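Two arms, one planner: the brick sorter grows up
By Fadwa Hamdy

If you've walked past the sorting bench lately, you'll have noticed both arms are going at once. Since December, Thanasis Bakalis and Athina Alexiou have been rewriting the planner that sits under Dillon, our control stack, and I've been pestering them for an update ever since. I finally got one, and it's good news!

The old planner treated the two arms like people sharing a single pen. One would ask for the workspace, take it, finish its pick and hand it back. Safe, but painfully slow to watch. The new one plans both arms together over a short window of time, so each path already knows where the other arm is going to be. Thanasis redoes the plan every 100 milliseconds, which means a brick that rolls or gets nudged doesn't throw the whole thing off. 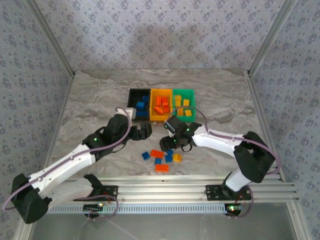

Both arms at the bricks, with blue, orange and yellow each going to their own bin.

Colour is the easy part of the job. The hard part is deciding who picks what when the bricks are bunched together and the grippers have to work nearly nose to nose. Athina's allocator scores every brick for each arm - reach, wrist angle, how much it would crowd the neighbour - and then hands out the picks. My favourite bit is that it's allowed to change its mind right up until a gripper starts its final descent. Watching the target labels hop from one arm to the other on the debug screen is oddly gripping (sorry).

The test log now holds 3366 picks, and 47 of those ended with the planner stopping both arms because it couldn't find a clear path. Michalis Ververidis has been replaying every one of those stops in the simulator and has traced most of them to the same cause: the collision model wraps the cables in a much fatter envelope than they need. He's trimming it now.

The replay viewer he built for this is on the shared drive under Derville, and it's well worth a look even if you never touch planning code. You can scrub back through a run and see every path the planner threw away, drawn in grey behind the one it chose. Bug reports go to Michalis, and ideas for harder brick layouts go to Athina.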